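Equipment Planning Group, Karham site
Minutes, May

Present: Simone Teixeira (chair), Somtochukwu Ogunleye (minutes)
Apologies: Pimville office

1. Hand-held grippers
The group considered the Bandell and Coughlan quotations, at £698 and £780 a unit. Mr Ogunleye reported that kitchen tasks, including the handling of chopsticks at the washing tub, remained on the work plan for the coming quarter.
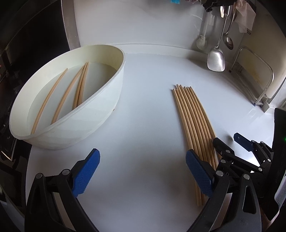
It was agreed to order two units from Bandell. Spare finger pads, at £116 the set, would be charged to consumables. The Coughlan quotation would be kept on file until the end of the budget year.

2. Robot arm
Deferred. The chair asked for a revised delivery date in writing.

Action: SO to raise the Bandell order.
Action: ST to inform Pimville.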